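Oiling a Butcher-Block Top

A butcher-block top needs oil more often than most people give it. Ours at Drikgate gets a full coat every second month and a wipe-over in between. The job takes an evening, plus a night to soak in.

What you need

Food-grade mineral oil (we buy the Vimik 500 mL bottle)
Two lint-free cotton cloths
120 and 220 grit sandpaper
A cork sanding block
Dish soap and warm water
A plastic scraper

Preparing the top

Clear everything off and scrape up any dried food. Wash with warm soapy water, working along the strips, then wipe with a clean damp cloth. Don't flood it. Water sitting in a glue line is what opens the joints. Leave the top to dry overnight.

Run your palm over the surface in the morning. If it feels furry, sand with 120 and then 220, always with the grain. If it feels smooth, go straight to 220 and keep it light. Vacuum up the dust and wipe again with a barely damp cloth.

Strips of different colours will take oil at different rates. Pale strips can look blotchy for the first hour. Leave them alone and they will even out. 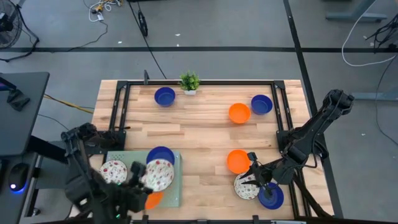
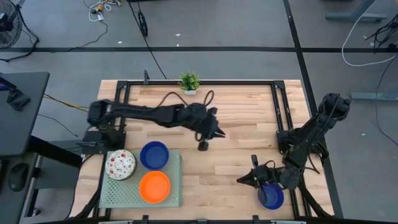

Butcher-block tabletop with a black metal frame.

Applying the oil

Warm the bottle in a bowl of hot tap water for ten minutes. Pour a line of oil down the middle and spread it with the grain until the whole surface has an even sheen. Do the end grain twice. It drinks far more than the face.

Wait 20 minutes and look for dull patches. Add oil to those only. After four hours, or before bed, buff off whatever is left with the second cloth. Oil left standing goes tacky and collects crumbs.

A new top wants three or four coats on consecutive nights. After that, one is enough.

If the top is screwed to a metal frame, back the screws off a quarter turn before the first coat and snug them up a week later. Wood moves across its width with the seasons, and a top held too tightly can split. Slotted brackets are better again.

Cloths

Mineral oil cloths can be washed and reused. Cloths used with linseed or tung oil can catch fire on their own if bunched up, so lay them flat outdoors until stiff, then put them in the garbage.

See also: Removing water rings, Filling a cracked joint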